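Wed 26 August

OK so I promised a thread on the open day at Treltano and I'm doing it now, on the train back to Harport, with a paper cup of terrible coffee and a tote bag I didn't ask for (it's a nice tote bag, I'm keeping it).

Some background if you're new here. I write scheduling software for warehouses. I almost never get to stand next to the machines my software bosses around, so when Iraís Ledesma emailed to say there were spots left for the afternoon session I said yes before I checked the train times. Two changes!! Worth it.

We got split into groups at the door. Mine got the handling demo first. It's a robot with arms and feet and everything, working at a long yellow table with black plastic trays on it. They're shaped like a shoe sole, or maybe a slipper? My whole group started calling them the slippers and it stuck.

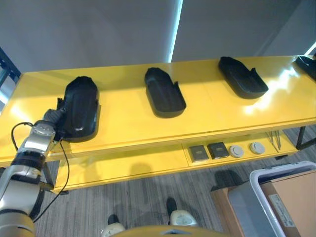

What I wanted to know was how they pick a tray for this kind of demo. Iraís said glossy black plastic is a pain for cameras, which I did not know, and a rounded shape gives the hand fewer good places to hold. So it's a deliberately annoying object. I love that. I have deliberately annoying test data at work and it does the same job.

You also get to see what the small camera down by the gripper sees, and wow is it a different world down there. From where the guests stand everything looks tidy and far apart. From the wrist it's chair legs, black curves way too close, carpet at a funny angle, and boxes on a yellow rack in the back (hello, Galanz box). I stood there for ages trying to work out which way was up.
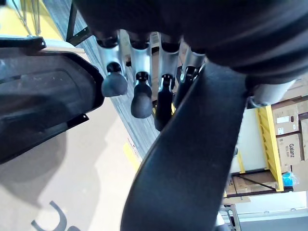 PART TWO: questions, and the bit with the hand

The Q&A was better than most I've been to. A guy from Woslow asked about cost per station and got a polite smile. A student asked how many practice runs they've logged on this one task, and the answer was 2,665, with 142 of those from this week alone. You could hear people go "huh."

My question was about the fingers. I'd assumed the hard part was closing them. Iraís says the approach is what eats their time, getting the hand in beside the tray without nudging it. I went back and looked at the fingers next to the upright one after that, curled in by the lower corner, metal fingertips and all. I'd have just grabbed it, lol.

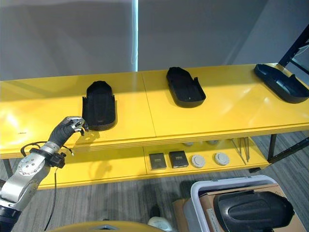

Somebody also asked about noise, and whether a person could work the next table over all day. The Treltano folks were pretty straight about it and said they don't have a good answer yet. They want to try it with the Meléndez people in October and see who complains first. More of that kind of answer at open days, please.

Last thing, and it's my favorite. One of the close views had the finger right up in front, and the finger is see-through! A smoky gray, all shiny with blue reflections and little scuffs on it. Big folds of dark fabric hanging over the top, and just a tiny slot left to see past.

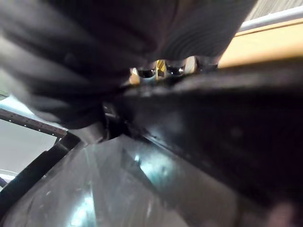

I keep thinking about how little there is to go on from in there. My software hands out a job like "move item 70, then item 71" and calls it two lines in a table. I'm going to be a lot nicer to the robot team when they tell me a move took longer than planned.

Anyway!! If you missed this one, Iraís says they'll take names for the next session at the front desk or by email. Go for the afternoon, the morning group was packed. Wear comfy shoes, there's a lot of standing.

My stop's coming up. I'll answer replies tonight after I've eaten something that isn't a granola bar.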